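Arkix Mixed-Item Sorting Records: Data Card

Summary

This release holds 2,845 sorting records from the returns and repacking area at the Holtach site. Each record covers one attempt by an arm to take a single item out of a box of unlike items. The records were gathered during the site's move from hand sorting to shared sorting, in which an arm handles the first pass and a person handles whatever remains.

The card is maintained by Duygu Saraç, to whom corrections should be sent.

Contents

records/ -- one file per attempt, with item type, grasp point and outcome
stills/ -- one image per box, taken before or during the work
shifts/ -- staffing notes and task changes, with names removed
survey/ -- written answers from sorting staff

Changes to the work

Before the trial, 13 employees sorted by hand at three benches. All 13 remain employed in the area. Their duties now include loading boxes, clearing failed grasps and deciding on items the arm has passed over. Lifting has gone down. Time spent watching a screen has gone up, and several respondents listed this as the least welcome part of the change.

Pace was a second concern. In the first weeks the arm set the rhythm of the bench, and staff reported waiting for it and then hurrying to catch up. The Brasik scheduling module was adjusted in July so that a person releases each new box. Survey answers collected before and after this adjustment are stored separately and should not be merged.

Outcome records are not a measure of individual performance. The site agreed with staff that they would not be used in reviews, and users of this release are bound by the same terms.

Known limits

Thin and flat-lying items, such as ladles and scoops, are harder for the arm than their number suggests. Records from the Sönmez line use an older item list and carry the tag "legacy". Some 3 percent of records have no outcome entered -- these are mostly attempts stopped by an operator.

Stills

Stills are matched to records by box number. Labels name items by general type, such as "bottle", "sponge" or "ladle"; printing on packaging is not transcribed. 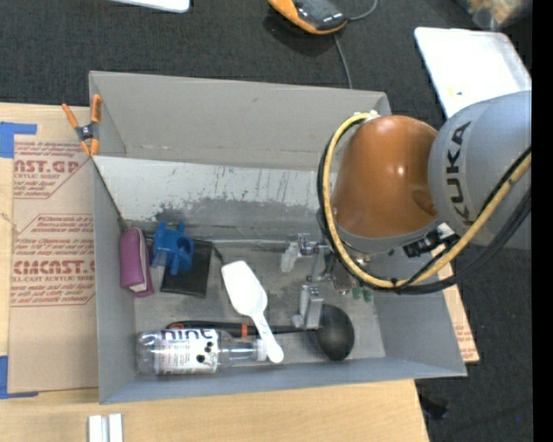

Access and Terms of Use

Access is granted on written request for research on workplace automation, job design and grasping. Requests should state the purpose and the folders needed. The survey folder is released only after a separate review by site management and staff representatives.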